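Print this article
E-mail this article

The Kitchen Team
By Debora Santoro
June 2021

The robotics club at Benedetti Technical High School has met in the same basement room since January of last year, except for the months when it didn't meet at all. When the building closed, the club's one working arm stayed locked in a cabinet, and the students went home with their laptops.

They had already signed up for the Skakgate Challenge, a contest for high school and community college teams. In past years, teams brought their machines to a gym and ran them in front of judges. This year the organizers moved the whole thing into simulation. Each team got the same software, the same virtual arm and the same set of kitchens. The task was to write a program that could do small household jobs, such as closing a drawer or pushing down the lever on a toaster. This spring, 93 teams entered.

The club split the work by job. The toaster went to the two youngest members, both sophomores, who had never programmed anything that moved. They spent most of the first month learning how to tell the arm where to go without running it through the counter. In a simulator that costs nothing but time. The arm jerks, the program stops, and you start over.

The lever is a small target. A gripper that comes in too high closes on air, and one that comes in too low bumps the front of the toaster and shoves it toward the wall. The students wrote their program in Codeck, the block-and-text language the school uses in its introductory classes, and later rewrote the slow parts in Python.

Every evening they left a batch of trials running on a desktop in the school library, which a teacher had set up so they could reach it from home. By the end there had been around 1,000 trials on the toaster alone. In each one the toaster was turned a little differently or moved a little along the counter.
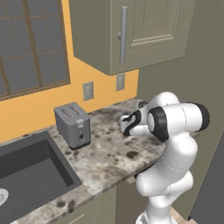 The approach gave them the most trouble. Their early version drove straight at the toaster from wherever the arm happened to be. The later one stops short, checks the angle and then moves in slowly. It is slower by 5 seconds a run, and the contest takes points off for time, so there was an argument about it that lasted most of a week. The slow version won.

The team placed ninth. First place went to a group from Clarora Community College, whose program finished every job on the list.

The club expects to be back in the basement in the fall. The first item on its list is to try the toaster program on the real arm, which is older than the virtual one and has a looser wrist. One of the sophomores has offered to bring a toaster from home.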